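Clean water by the bucket: a morning at Piltness

The bus from Rudd takes 21 minutes and drops you at a gate with a banner on it. The banner says the Piltness works has ended cholera in the district. I had read the clinic's own figures the night before, and they say something more modest.

Naveed Marwat runs the site for Pirkance, the company that won the contract after last September's outbreak. He is polite and quick and he walked our group of 15 past the intake, the settling tanks and the chlorine shed in less than half an hour. The plant can serve 2000 households, he told us. I asked how many it serves now. The answer was 685, and he had to look it up.

What about the rest? They still buy from trucks or draw from the river, he said, and the pipes to Clallovberg are "a matter for the next phase." No date for the next phase was offered. A nurse from the Clallovberg clinic, who had come on the same tour, wrote that down and underlined it.

After the tanks we were taken upstairs to the hygiene training room, where families are taught to treat water at home and to wash bedding and clothes after someone has been sick. 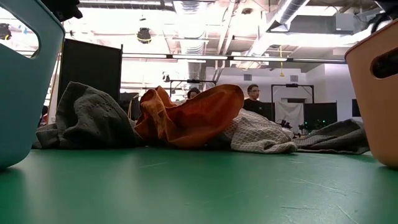
Fabric and plastic baskets on a green tabletop.

The lesson itself was fine. It was clear, it was short, and the trainer knew her subject. But it leans on soap, bleach and plenty of safe water, and the families who need it most are the ones off the pipe. I said so. Marwat said training was only one part of the package.

I also asked to see the chlorine test log. We got a summary sheet with every box marked "within range" and no readings. The full log is kept at the Rudd office, apparently, and visitors can apply for it in writing. I have applied.

Lunch was rice and lentils, served with bottled water.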